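Miltthorpe Picture Book Circle
Progress report to the Bremell Fund, prepared by Amerley Issahaku
Oct 8, 2023

Dear Gaëtan,

I meant to keep this to a page, and you know me well enough by now to guess how that went! Thank you again for your patience over the summer, when I was slow with my emails, and for the very kind note you sent after our spring reading. I read it out loud to the group and there was a good deal of happy blushing.

When we wrote to you in February, we had eight writers and illustrators signed up for the year and a rather hopeful plan: each of them would finish a full 32-page dummy book, get proper feedback on it, and have it ready to show to an editor. We now have 13 members, because word got around and I am not very good at saying no. The newer ones joined on the understanding that the grant money for printing was already promised to the first group, and they have been lovely about it.

Of the original eight, six have complete dummies. One has changed stories altogether (the hedgehog has been put away, and there is now a lighthouse) and is working through the sketches again from page one. The last has had a new baby and is taking a break until winter, with everybody's blessing.

The monthly critique evenings have been the heart of the thing. We started out by reading the manuscripts around the table, one after another, and by the third story we were all worn out and being far too polite. Now we send the text out a week ahead and look at only two projects in an evening, which leaves time to talk about page turns and whether the ending comes too soon.

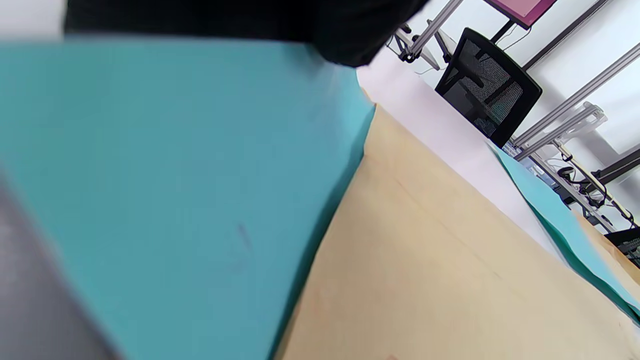 We also moved the start time back by half an hour so that people with small children could get through supper first, and attendance picked up right away. I wish I had thought of it sooner.

Our visiting author weekend, which your grant made possible, was the part I worried over most. The speaker's train was late, the soup was not, and we ended up eating in two shifts. Still, she stayed until the very last person had shown her a portfolio, and her talk on cutting a story in half has been quoted back at me ever since. Two members have already trimmed their texts by more than I would have dared to suggest.

As for money, the $2,000 has gone on the speaker's fee and travel, hall rental, and printing the finished dummies at Vando. The receipts are in the envelope with this letter. The printing for the lighthouse book is still to come, and I have kept that amount set aside.

Between now and the end of the grant year we would like to hold a public reading at the Sauerland Street library, with the dummies out on a table where families can leaf through them. The children's librarian is keen, and we are only waiting on a room. I would dearly love for you to come, and I will send the date as soon as I have it.

With warm thanks from all of us,
Amerley

Miltthorpe Picture Book Circle | Contact us | © 2023 | Back to top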